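Chapter 2
Flowers That Keep: Arranging Artificial Stems

When my aunt, Rhonda Ouellet, ran her little shop, she kept a vase of cloth tulips on the counter from December until the real ones came up, and customers would lean over and sniff them, bless their hearts. I learned most of what follows at that counter, and I hope you'll have as much fun with it as I did!

In Chapter 1 we talked about choosing a container. Now we come to the stems themselves, and I'd like to begin with tulips (they are forgiving, and a beginner needs a forgiving flower). A tulip gives you only a few things to work with: a closed, rounded head, a slim stem, and those long pointed leaves that do so much of the work in a small vase. Before you arrange anything, lay a stem flat and get to know it. Look at how the petals fold over one another, and where the leaves leave the stem.
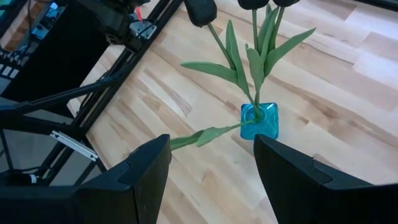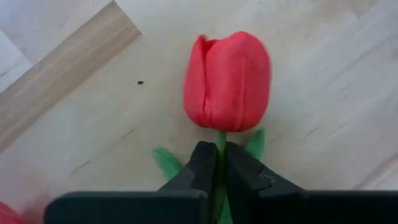 Figure 2.1. Artificial tulips: black blooms in a turquoise-blue glass vase (first picture) and a single red stem lying flat (second picture).

Color deserves a word too. Black tulips look rather stern by themselves, though I've grown fond of them, and one warm red among them changes the whole mood of a table. Try it both ways before you make up your mind.

You will need a small vase, a handful of stems and a clear tabletop. Exercise 2.1, which I borrowed from my friend Colleen Lapointe, starts with the leaves.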